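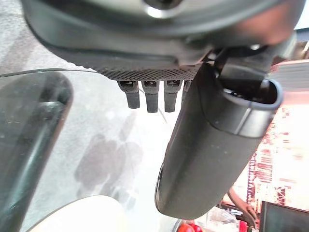 The clear gray panel, at the left.

Search all topics Go
Home care > Living room > Glass and surfaces

Printed letters on a round glass table, and a pineapple in a bowl on top of it

Milagros Inga

Good evening to everybody. I have two small problems with one table, and I hope it is permitted to put them together.

The table is round, with a top of clear glass, and it is quite large. We bought it second-hand in October from a showroom in Estbridge that was closing. On the glass there is printing. There is an orange line which curves and makes a loop near the edge, and there are Chinese characters in white, in two places. One group is vertical. The other runs along the edge and stands upside down when you look from the sofa side, so I suppose that it is made for a person who sits on the opposite side. The seller did not know what it says. My husband likes the orange line and wants to keep it. I would like to remove the white characters, or at least one of the two groups.

I have tried warm water with dish soap and a soft cloth, and after this the Hinum glass spray. The letters did not change. With my fingernail I feel a very small step on one of the groups, but on the other I am not sure if I feel anything.

There is also a loose panel, transparent but a little gray, with a rounded corner. It came together with the table and I do not know if it is glass or plastic. Can I clean it with the same spray?

The second problem is the fruit. I keep a pineapple on the table in a cream-colored bowl with a tan rim. The bowl is round and the pineapple sits in it, with the leaves fanning out to one side. It looks nice, but my mother-in-law says that it must stand on the bottom, and that the bowl will scratch the glass. Is this true? How many days can it stay there before we must eat it? It is for a family dinner and I would like to buy it early.

The glass also shows every finger mark when the light is on it, but I believe this is normal for glass and I can live with it.

Thank you in advance for your patience with my English. 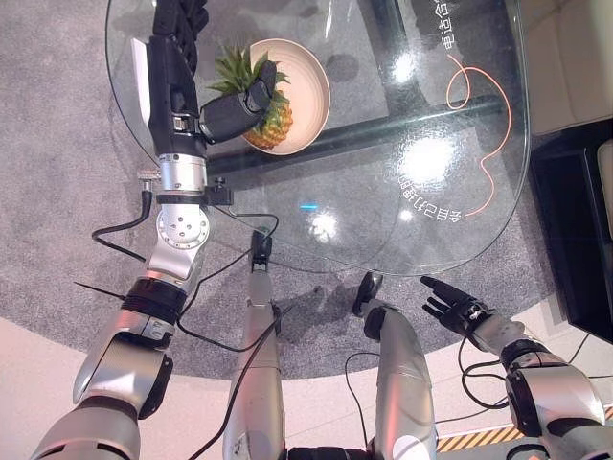
Lizeth Benavides

Hello Milagros, I had a shop for window lettering during seven years, so I can say something about the first part.

Before you do anything you have to know which kind of printing it is. There are in general three possibilities. It can be a vinyl film which is cut and glued. It can be a paint which is printed on the surface. Or it can be a ceramic ink which was baked into the glass in the factory. The first comes off easily, the second with work, and the third does not come off at all, whatever the bottle promises.

The small step which you feel speaks for vinyl, or for a thick paint. Do this:

Go under the table with a lamp and feel the same place from below. It happens often that the printing is on the lower side, and then you were cleaning the wrong side with your spray.

If you find the step, warm one character with a hair dryer. Use the medium setting and keep it moving. Do not hold it in one place, because glass does not like to be very hot in one point and cold in the rest.

After one minute, try to lift a corner with a plastic card. An old bank card is good. If it is vinyl, it will come up like a sticker and you pull slowly, flat to the glass.

If some glue stays behind, put a little cooking oil on it, wait ten minutes, and wash it with dish soap.

If nothing lifts, take a cotton swab with rubbing alcohol and rub on one small stroke of one character. When the cotton becomes white, it is paint, and you can continue with patience. When the cotton stays clean, I would stop. I would not use a metal blade. If the glass is tempered, a blade can leave fine lines which you will only see later, in the evening, with the lamp on.

Please cover the orange line with painter's tape before you begin. Alcohol runs further than you think.

For the gray panel – knock on it with your fingernail. Glass has a clear, hard sound and feels cold. Plastic sounds dull. If it is plastic, or if you have a doubt, use only water with a little soap. A spray with ammonia or alcohol can make plastic cloudy, and this cannot be repaired. I do not know what is in the Hinum one, so read the back of the bottle.

Fekitz

Use polishing paper of 3000 grit, wet, and the letters are gone in an evening. I did it with a Echeverri shelf and it was fine. The pineapple you can just put in the fridge.

Lizeth Benavides

I ask you not to do this on a clear table top. On a shelf in the corner it is maybe not visible, but on a table with light on it you will have a dull spot exactly in the form of the sanding.

Echeverri_home

About the fruit, which was not really answered.

A pineapple does not become sweeter after it is cut from the plant, it only becomes softer. So buy one that smells good already at the bottom. On the table it keeps two or three days in a normal room, a little less if the sun comes through the window. After this put it whole in the fridge, where it can have some days more. Lying down or standing is not important for the taste. I turn mine one time per day so that it does not become soft on the side where it lies.

The bowl can scratch, but only if the foot of it is rough. Turn it around and pass your finger on the ring. If it feels like sandpaper, glue small felt pads under it, or put a round piece of cork. And lift the bowl when you move it, do not push. Sand between bowl and glass is worse than the bowl.

Milagros Inga

Thank you to all. I write again on 4th November to tell the result. The vertical characters were film, on the lower side as Lizeth said, and they came off with the hair dryer. The group along the edge stays, the cotton was clean. The panel makes a dull sound, so for me it is plastic, and I washed it only with soap. I still do not know which place it belongs to, if somebody has seen a table with such a part please write to me.

Tags: glass table, lettering, removing stickers, fruit bowl, pineapple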